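Search this site Enter keywords Go

Teaching two arms to make a coffee

7 November 2022

The group at Estolside has spent most of the year on one question: how few demonstrations does a two-armed robot need before it can work a kitchen appliance? Their method, called Lurneck, splits a task into short stages and learns each one separately.

"We used to record the whole job from start to finish," the project lead told me. "If one grasp went wrong, the lot was wasted."
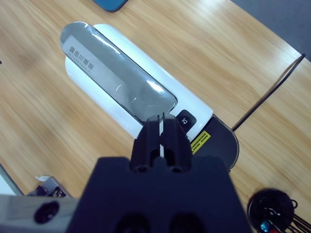
Lurneck relies on a camera at each wrist as well as a fixed view of the table. The wrist view matters most when the fingers are near something small. On the capsule machine the group uses, the black square button sits just below the end of the grey lid, and the shell around it is glossy. "Reflections were our main trouble," the lead said. "The arm would go for a bright streak on the lid."

The answer was to add 17 short demonstrations of the reach alone, recorded under different lamps. That took 2 hours.
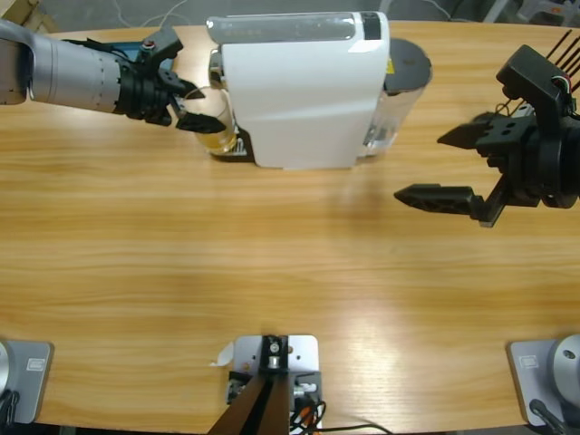
The stages are joined by a small program named Sung, which decides when one has finished and the next can start. It can also send an arm back a stage. In the first version it did this too readily, and a single drink could take 4 attempts at the same grasp.

"It was too cautious," the lead said. "We have let it carry on a bit more."

A second laboratory, Clorkora, will try the method on its own arms in January. The lead expects the joining step to give them the most work.

Related items
Three ways to label a failed grasp
Wrist cameras and shiny surfaces
Clorkora opens its test kitchen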